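From: Danica Vlček
To: home-automation-talk
Date: 2023-08-28
Subject: Re: Can any of them do the chores yet?

Shufen Dong wrote:
> I keep seeing clips of robots folding towels and my sister keeps
> forwarding them to me, with hearts. So, a plain question for the
> people here who work with these things. If I had the money, could I
> buy a machine today that opens the cupboard, takes out the plates,
> lays the table, and puts it all away again after? I don't need it
> quick. I would be happy if it took all afternoon. And second question,
> why is so much of what you people show on the list done in a computer
> and not in a kitchen? It looks like a game. I don't mean that rudely.

Shufen, not rude at all, and I'm glad you asked because I've been wanting an excuse to write about this for weeks!

Short answer to the first one: no, not that I'd let near my plates. Longer answer: bits of it, yes, and the bits are getting good fast enough that I come in on a Monday morning wanting to see what ran over the weekend. Opening things is the bit I work on, so I'll stick mostly to that and let others speak up for towels.

A door sounds like nothing. You and I do it with a hip and a shopping bag in each hand. But a door is a big flat thing that only moves one way, around an edge you may not be able to see, and the part you're allowed to pull on is tiny. Get your hand a finger's width off and you are pulling on air. Pull in a straight line when the door wants to go round in a curve and either you lose your grip or you start leaning on the hinge. A robot with a camera near its hand also has the trouble that, once it gets close, it sees a great deal of panel and not much else. Ours is in a made-up room with a panelled door, a dark red wall and grey carpet, and half of what the hand sees is at a mad angle. 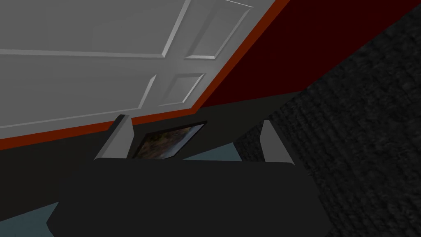
So the program has to remember what it saw from further back, or be good at guessing, and ideally both. The first version I wrote (I'm calling it Zerness, don't ask, it was late) remembered nothing and got very lost as soon as it came in close. The current one keeps a rough idea of where the handle was and corrects it as it goes. That one change made more difference than everything else I did last winter. I was ridiculously pleased, I rang my mum.

On the second question, why it's all in a computer. Mostly it's the number of goes you can have. I can leave 3,000 attempts running and go home. With the real arm at Plestik we'd be there until Christmas, somebody has to stand next to it with the stop button, and every time it gets the door open somebody has to shut it again for the next try. That somebody was me for most of last December. You also can't easily swap a real door for one with a stiffer hinge, or move the handle a bit to the left, and in the simulator that's a line in a settings file.

What you lose is all the muck of real life. Simulated hinges don't squeak or stick in damp weather. Nothing is greasy. There's no tea towel hanging over the handle. Liao (the simulator we use, for those who've joined since spring) does friction reasonably well, but I wouldn't trust it on anything soft, and that's the towel people's whole problem, poor things.

Now some numbers, since someone will ask. On the set of doors it practised on, the current version gets 82 per cent open, up to the point where I'd say a person could reach in. On doors it hasn't met before it does worse, and I'm not going to quote a figure until I've run the lot again with the bug in the reset fixed. Small round knobs are the ones I lose most sleep over. A bar handle gives you somewhere to hook on, but a knob wants to be held properly, from the right side, and fingers like ours are flat.
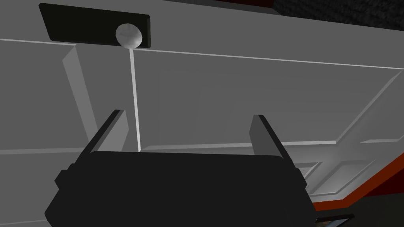

Gripper open in front of the cabinet, with the white knob and rod behind it.

For what it's worth I think two fingers will get you a surprisingly long way in a kitchen. Prendport are trying three, and I'd love to hear from anyone there about whether the extra one earns its keep, because every additional finger is another thing to go wrong and another thing to bump the worktop with.

Back to your plates, Shufen. If you break the job up: finding the cupboard is fine. Opening it, getting there, as above. Taking one plate off a stack is hard, much harder than picking up a plate on its own, and I've not seen anyone do it reliably in a kitchen they hadn't set up themselves. Laying the table I'd call doable if you aren't fussy about where the forks go. Putting it all away again, with a dishwasher rack in between, I'd guess is the last to come. You do need to string all of that together as well, and if each step works most of the time the whole chain works rather less than most of the time. You can do that sum on the back of an envelope and it's quite sobering.

But I do think it's coming! Two years ago I couldn't get the hand to the right side of the door. If you want to play along at home, the door set is up in the usual place, and it runs on a fairly ordinary desktop if you turn the shadows off. Start with the bar handles, you'll be much happier. And if anyone has a good trick for noticing that the grip has slipped before the door has swung shut again, please post it here and not just to me, as my inbox is a disgrace.

Tell your sister to keep sending the towels.

Danica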